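## 3.2 Finding Kazimír Malý in the crew lists

I'll admit I went into this part of the project thinking it would take a weekend. The family had a name, a ship and a headstone in the Vekis churchyard, and in my experience that's more than most people turn up with. Kazimír Malý was, according to the stone, "Engineer of the *Tallden*, lost off Sirkura". I had the shipping company too (Strebel, a small coastal outfit that ran timber and general cargo), so I assumed I'd pull the crew agreement, find him under the engineers, write two paragraphs and get on with the harbour chapter.

He wasn't under the engineers. He wasn't anywhere in the first agreement I looked at, which covered the half-year before the loss, and it took me an embarrassingly long time to realise that the *Tallden* had changed agreements when she changed masters. The second one was filed with the papers of another Strebel vessel. There he is, in a beautiful steady hand, as a donkeyman — a petty officer's job in the engine room, looking after the donkey boiler and whatever else the engineers didn't fancy doing themselves. I was so pleased to see the accent on the y that I nearly forgot to copy down his wages!

So how did a donkeyman become an engineer on his own memorial? My first thought was plain family pride, and I still think that's part of it. But I don't want to be too hard on whoever ordered the stone. To people ashore, a man who worked with engines was an engineer, and I've heard my own aunts call anyone with a spanner the same thing. The local paper used the word as well, in its short notice of the loss, and the wording on the stone follows that notice closely enough that I'm fairly confident one was copied from the other. 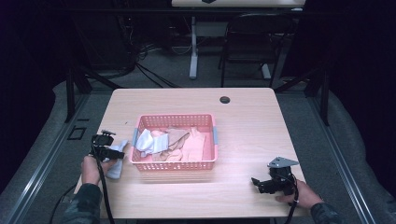

*Figure 4. Small garments in a pink basket.*

The loss itself is better documented than I'd expected. The *Tallden* left Sirkura in December with a mixed cargo and a deck load of sawn timber, and the inquiry spent most of its time on that deck load. The mate had complained about it, the agent said he hadn't, and the surviving letters don't settle the matter either way. The owners put her value at 2000 pounds and the insurers offered 900, and the correspondence over the gap runs to 83 letters, every one of which I have now read so that you don't have to. Malý is mentioned in 2 of them. Both concern the wages owing to his mother, and in both he is "the donkeyman Maly", no accent, no first name.

Those two letters did clear up something that had been bothering me. The family story has him going to sea straight from school, on the *Tallden*, and staying aboard her until the end. The wages claim says he'd transferred from another ship in the same fleet, and that his advance of pay had been made out there before he joined. I went back to the other vessel's agreement and found him as a fireman, discharged with a "very good" for both ability and conduct. I know those marks were handed out pretty freely, but his great-niece was delighted when I rang her, and fair enough too.

His age is still a muddle. The fireman's entry makes him three years older than the donkeyman's, and the stone splits the difference. I've left all three in the appendix table and haven't picked a favourite. Seamen gave whatever age suited them, clerks misheard, and a surname from elsewhere can't have helped when the man filling in the form was in a hurry to get home for his tea. The baptism might sort it out if we ever locate the right parish. I wrote to the one the family suggested and had a very kind reply dated Nov 28, 2022, saying their registers for those years hadn't survived. 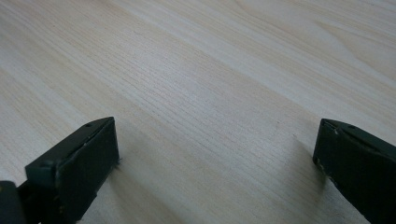
*Figure 5. Pale wood-grain tabletop between two black gripper fingers.*

One last thing on the sources before I move on to the rest of the crew. The Strebel papers were rebound at some stage, and the person doing it trimmed the outer margins, taking a fair few of the remarks with them. Where I give a remark in square brackets in the tables that follow, I've reconstructed it from the stub of the word and from the master's habits elsewhere — he wrote "failed to join" in exactly the same way every time, for instance, with a flourish on the j. I'm comfortable with most of these. The entry for the second steward is a guess, and I've flagged it as one.

For Malý there is no remark at all in the *Tallden* agreement, just the signature. It's the only example of his writing I've found, and it doesn't match the signature on the earlier ship, where he made a cross.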